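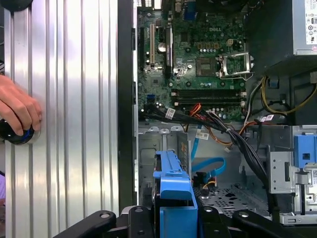 The Sesgate cell with the tower open and the CPU socket lever up, one hand on the black knob with the blue ring.

Setting up the gripper for opened desktop computers

This page explains how we prepare the Sesgate cell before it takes parts out of a desktop tower. I wrote it after my first months on the cell, and Gunnel Magnusson has corrected the order of the steps. You need one tower, a soft brush, a hex key and a cable tie.

1. Stop the arm and put it in manual mode. Wait until the controller shows that the drives are off. Disconnect the mains lead of the tower and take it away from the bench.

2. Place the tower in the holder with the open side towards the gripper. Push it until it touches both stops. If it moves when you press on a corner, tighten the holder again.

3. Check the cables. The thick black bundle and the blue SATA cable are what a finger catches most often. Tie back what you can, but leave the small white labels readable — we need them later, when the parts are sorted.

4. Look at the CPU socket. If it is empty and the lever is up, close the lever before the arm moves. The pins are very thin, and a board with bent pins goes to the scrap box.

5. Clean the fingers with the brush and try every bolt by hand with the hex key. Replace a bolt that turns freely. Do not glue it.

6. Load the program "Brarnham" and set the speed to 3 per cent. Bring the gripper down above the drive cage and stop 17 mm before the blue caddy. Both fingers should have the same distance to it. If they do not, correct the tool offset in steps of 0.1 mm and drive down again.

7. Close the fingers on the caddy with the force at 200. Raise the value slowly if the caddy slips, and never go over 900, which is the limit in our settings file.

8. Save the offset under the name of the tower model and write it in the cell book with your initials.

We repeat steps 5 and 6 after every change of fingers, also when the new pair comes from the same box. Aldana Leiva keeps the spare fingers in the Welham cabinet, second drawer.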